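Lavard shared kitchen, Trerkach Yard – unit sizes and extraction

Forum: Food Business Start-ups > Premises and Shared Kitchens

gridley_pans
1 Jan 2025
I have been offered a bench licence at the Lavard kitchen in Trerkach Yard and would like comments from anyone who has looked at the drawings, or who has run something similar out of a converted building.

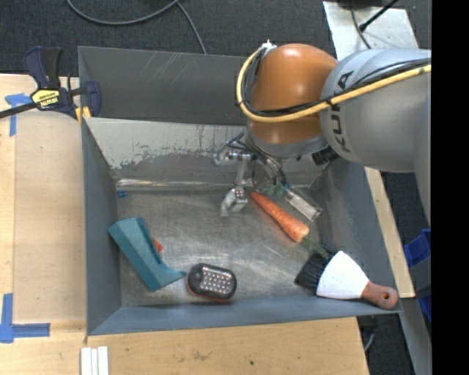

The scheme is 646 square metres across the ground floor and mezzanine. The operator, Hurnitia, proposes a shared production kitchen at the rear, a row of small lock-up units down the east side, and a public counter area facing the yard. Bench licences are by the shift. Lock-ups are on a twelve-month term with a break at six.

My product is filled flatbreads, baked on site, then chilled for wholesale. Specific questions:

1. Is one extraction system for the whole shared kitchen workable if several licensees are frying at once?
2. Is the blast chiller allocation likely to hold up in practice?
3. Has anyone had sight of the service charge schedule?

The licence has to be signed before fit-out finishes in May.

Tolley
Re 1. It depends on the make-up air and you have not given a figure for it. Extraction is usually specified from the hood area and the duty of the appliances beneath. If the supply side is undersized the hoods will underperform whatever the fan plate says, and you will notice the back door becoming difficult to open. Ask Hurnitia for the ventilation design calculation, not the brochure.

Also ask where the duct terminates. Trerkach Yard has flats on the north side. If the planning condition restricts hours of operation for the plant, your shifts are restricted as well, whatever the licence says about 24-hour access.

bmarl
The service charge schedule was in the second information pack, appendix C. It is apportioned by floor area for the lock-ups and by booked hours for bench users. Bench users do not pay towards the yard lighting or the public toilets. They do pay towards grease management, which I think is fair.

gridley_pans
Thank you. I only have the first pack. I will request the second.

Sixten Grønli
I looked at this scheme for a smoked fish line and withdrew. My reasons, for what they are worth:

The blast chillers are shared, two units, each rated at 70 kg per cycle. That sounds adequate until you look at the shift pattern. The evening shift ends with everyone wanting to chill at the same time, and the booking system covers benches only. There was no mechanism for booking a chiller slot. I asked twice and was told it would be "managed on the floor".

If your cooling step is a critical control point in your HACCP plan you cannot have it managed on the floor. You need the slot in writing.

Cold storage is a separate matter. It is let by the shelf and the shelves are caged, so I had no complaint there.

bmarl
I think that overstates it. Rated capacity is per cycle and a cycle for thin product is far shorter than for a tray of stew. Flatbreads will come down in temperature quickly if they are racked with a gap between them. For most bakery users the chiller is not the bottleneck. The ovens are.

Sixten Grønli
Filled flatbreads. The filling is the part that matters. I agree that the ovens are also short.

Tolley
Agree with Sixten on this one. Core temperature in the thickest part, using your own filling at your own portion weight. Do a trial run in somebody else's blast chiller first and write the result down. Your environmental health officer will ask for it in any case.

pellwood_jars
Different view on the whole thing. I was in the Mendoza kitchens for three years, which had a similar layout and a similar sort of operator. Shared chilling worked because there was a shift supervisor with the authority to move people about. Equipment was never the problem. What went wrong was the counter space at the front. Licensees were told they would get rotating access to the public counter as part of the package, and most of us got it on wet Tuesdays.

If the counter is part of your business case, get the rota. If it is wholesale only, ignore the counter and ask for a lower rate. They agreed to that at Mendoza when pressed.

gridley_pans
The counter is not part of my case. I had not considered asking for a reduction on that basis.

Bujar Vidmar
I hold one of the lock-up reservations at Lavard, so treat this as interested.

The ventilation calculation exists and is available if you email the project office. Supply air is tempered and interlocked with extract. Fryers are limited to the two positions under the west hood, so the "several licensees frying at once" case does not arise. You would have to book a fryer position in the same way as a bench.

The chiller booking point has been raised by other people besides Sixten. The current draft of the house rules has slots for both units on the evening shift. It is only a draft – I would not sign on the strength of it.

What I would question is goods-in. There is one loading door and it is shared with waste collection. Nothing in the rules separates the two by time.

Tolley
That is poor. Waste out and ingredients in through a single door can be made acceptable, but only with timed separation and a cleaning record. Who keeps the record?

Bujar Vidmar
Not stated.

Sixten Grønli
If the slots have gone into the rules then my main objection falls away. It was not in the version I was given. Does the draft say what happens if a user overruns?

Bujar Vidmar
The user is charged for the next slot. It does not say what happens to the person who had booked it.

Sixten Grønli
Then it is half a rule.

bmarl
It is a draft. You could send them a comment.

Sixten Grønli
I did send comments. See above.

gridley_pans
I now have the second pack. Appendix C is as bmarl described. I have asked the project office for the ventilation calculation, and for the chiller slots to be attached to the licence as a schedule. I have also asked about the loading door and about a wholesale-only rate.

One further query. The licence requires users to hold their own product liability cover but is silent on stock in the cold store. Does the shelf rent include any cover for loss of temperature?

pellwood_jars
It did not at Mendoza. You want deterioration of stock cover on your own policy. Check that it extends to refrigeration you do not own, as mine did not and had to be endorsed.

Tolley
And put your own logger on the shelf.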